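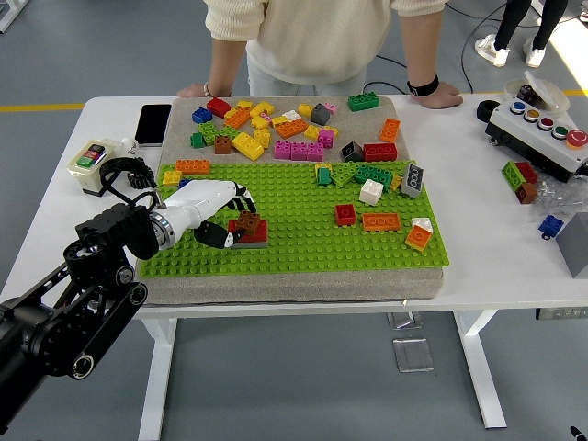 A robot hand holds a brown brick stacked on a red one at the Tustley test table, with the emergency stop on the panel at right.

Tustley puts out its house rules for robot hands

I spent a morning in August reading safety rules for toy bricks, and I had a pretty good time! Tustley, the lab that shares my building, has published its bench rules for anyone running a robot arm near people. It's nine pages, and you can read it over one coffee.

The big one is about the stop button. It has to be on the table, within reach of whoever is standing closest, and it gets pressed once before every session to make sure it works. Phones go in a drawer from now on (I'd fail that one by lunch). Cables get taped down, and spare bricks go in a bin — a plastic bag won't do anymore.

Olga Cordero wrote most of it after going through notes from 2,341 runs. She told me 68 of them ended early, mostly for dull stuff like a snagged cable or someone leaning in too soon. "I wanted rules people would follow on a tired afternoon," she said.

Karabo Mahlangu over at Zorum likes it but wants a speed limit added for shared tables. Cordero says that's coming in the next version, once they've done another 200 runs. Comments are open until then, and yes, I've already sent mine — it's about the font.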